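An Afternoon at the Kemeys Open Day
February 10, 2019

I had been meaning to go to the Kemeys open day for years, and every year something came up, usually my own laziness. This time I signed up the minute the email arrived, talked a friend into driving, and off we went with a thermos and a bag of clementines. I am so glad we did! I came home with sore feet, a head full of safety rules and a whole notebook of scribbles, and I want to get them down while I can still read my own handwriting.

For those who don't know it, Kemeys is a training and test site for people who work with robots. Some of the visitors come to learn how to set up a work area, some come to have a procedure looked over, and once a year they open the doors to anybody who is curious. There is a sign-in desk, a coat rack that was far too small for all of us, and a very good coffee urn. The limit for the day was 322 visitors and I believe they reached it, judging by the line for lunch.

We started in the lecture room with a talk on what they call the house rules. I expected to be bored and I wasn't, not for a minute. The speaker had worked on packing lines before she came to teach, and she told us that most of the rules on the wall began as a note somebody wrote after a bad afternoon. They are short, too. I copied down the ones I liked best:

Every robot gets its own marked place on the floor, and that place is kept clear.
Everybody in the room knows where the stop button is before anything is switched on.
Cables are routed, taped or covered at the start of the shift.
One person at a time gives the commands, and says them out loud.
If you reach into the work area, the person at the controls has to know it first.

That last one took up half of the talk. When a person and a machine share a table, she said, the trouble seldom comes from the big motions that everybody is watching. It comes when someone leans in to straighten a thing that looks a little crooked. At Kemeys you say "hands in" before you reach and "hands out" when you are back, and the operator repeats it. We all practiced it with our neighbors, feeling rather silly, and then by the third or fourth time it felt quite normal. My friend was still saying it over the salad bowls at lunch.

After that we were split into groups and walked through the building. The first stop was Bodlow, a small firm that makes floor markings and guards. I never thought I would spend a happy quarter of an hour on the subject of tape, but there you are. They had samples of different widths and colors stuck down on a strip of carpet, and a strip of concrete beside it, and they let us scuff at them with our shoes. Tape on carpet lifts at the corners sooner than you would think, so they tell their customers to walk the lines every Monday and replace anything that curls. They also had a light fence set up with a line of 600 millimeters marked out in front of it, and the young fellow at the stand explained at length how the distance depends on how fast the machine can stop. I followed most of it. (I did take the leaflet.)

Then came the part I had been looking forward to, the tabletop work, where you can see how a sorting job is laid out with people right there at the table. A cardboard box divided into compartments, a few small snack packets in gold wrappers, a gray robotic hand with four fingers and a thumb. I had pictured something much grander, and I liked this better, to be truthful. It is the sort of job any of us could set out on a kitchen table, and that makes the rules easy to understand.
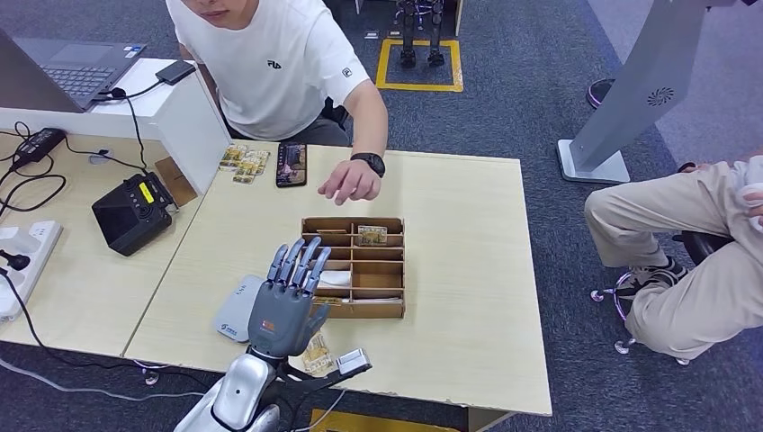
A comment from Denholm, who read my notes before I put them up: I'd want the rule about reaching in to be written down for each task, and kept at the table where people can read it. Saying it aloud is fine with two people who know each other. With a new crew, or a noisy room, the words get lost, and then you need an agreed signal and a controller who waits for it. I would also ask who is allowed to restart after a stop, which is the thing I find missing from most procedures.

I think that is a very fair point, and as it happens the restart question came up in the afternoon session, run by a company called Vorden. They write the paperwork side of things - risk assessments, checklists, sign-off sheets - and I will admit the room thinned out a bit when the word paperwork was spoken. Those who left missed a good hour. Vorden's advice was that the person who pressed the stop should be the one who agrees to the restart, and if that person has gone home, the whole start-of-shift check is done again from the top. Somebody in the back row objected that this would cost them a lot of time on a late shift, and there was a lively back and forth that went right through the break.

They also handed out a one-page checklist called the Bumix sheet, which I have beside me now. It asks about loose items on the table, about phones and drinks, about sleeves and lanyards, about which cables can be caught by a foot. There is a space for the heaviest item that will be handled and a space for the top speed. The presenter said their own practice tables are used for items up to 800 grams and nothing more, and that the number is written on the sheet every time even though everyone knows it by heart. I have already thought of using something like it for my workshop at home, where the worst danger is a drill press and my own impatience.

A few practical things if you are tempted. Parking is at the back and fills early. The tour takes 2 hours with plenty of standing, so wear proper shoes, closed ones, as they will turn you away from the test rooms in sandals. Lunch was soup and salads and a truly excellent lemon cake. Photography was allowed nearly everywhere and the staff were patient with even the most basic questions, several of which were mine.

There is a smaller follow-up day in April, with hands-on exercises in groups and a longer session on writing your own procedures. We have both put our names down, and my friend says it is my turn to drive.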